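Okay, good evening, everybody. Can the folks in the back hear me? If you can't, wave at Ebere Etim by the door and she'll turn me up. I'm so glad to see the room this full on a Tuesday, and thank you to Fandum for letting us use the space and for the coffee, which I have already had too much of.

So, tonight is escrow. I know, I know – it isn't the exciting part of owning a home. But in all my years sitting across the desk from borrowers at Faven, I'd say the question I hear most isn't about rates at all. It's "I have a fixed loan, so why did my payment go up?" And people are upset when they ask it, and I don't blame them one bit.

(Pause. Ask who has gotten one of those letters. Let people groan.)

Let's start with what's in the payment. You have principal, you have interest, and on a fixed-rate loan those two together stay the same from month to month. Then for most of you there's a third piece, the escrow piece, and that's money your servicer collects for your property taxes and your homeowners insurance. They hold it and pay those bills when they come due. The servicer doesn't set those bills. The county sets one and the insurance company sets the other, and when either one goes up, your payment follows along behind it.

Once a year the servicer sits down and does what's called an escrow analysis. They look at what they paid out, they look at what they expect to pay out next, and they compare it with what you've been putting in. If there's too little, that's a shortage, and you get the letter.

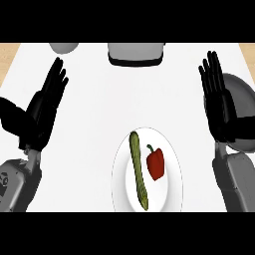 A shortage can be handled in a couple of ways, and I want to go slow on this one, so stop me if I rush. You can usually pay it all at once, or you can let them spread it over the coming year. Picture that open palm up there, on the left, as your escrow account – money gets set down in it every month and money gets picked up out of it when the tax bill arrives, and the shortage is just what was missing when somebody came to collect. Paying it off in one check fills the hole from last year. It does not lower next year's tax bill, and so even the folks who pay in full will often see the monthly number rise a little.

Let me give you Jummai Anozie's numbers, and she said I could (hi, Jummai!). She has a house over in Flernthorpe. Her payment was 2338 dollars a month, and after the analysis it went up by 80. She called me, we got out the statement, and we went through it line by line at her kitchen table. Out of that 80, it was 70 for the insurance and the rest was taxes. So she knew who to call, and it wasn't the servicer.

(If Barış Yazıcı is here, let him tell his insurance shopping story. Keep him to 2 minutes, he does love that story.)

Now, what to do when your letter comes. Read the page with the projected payments first. Check that the tax amount matches your county bill. If you have a homestead exemption, look for it, and if it dropped off, call the assessor that same week. Ask your agent for a fresh quote well before renewal, and if you do switch companies, send the new policy to your servicer yourself. Don't count on the two of them finding each other.

Ebuka Adeleke from Ogundipe has the sign-up sheet if you'd like someone to look over your statement with you. Bring the whole thing, please, front and back.

(Questions. Somebody will ask about dropping escrow altogether – say it depends on the loan and the lender, and send them to Femi Edet after.)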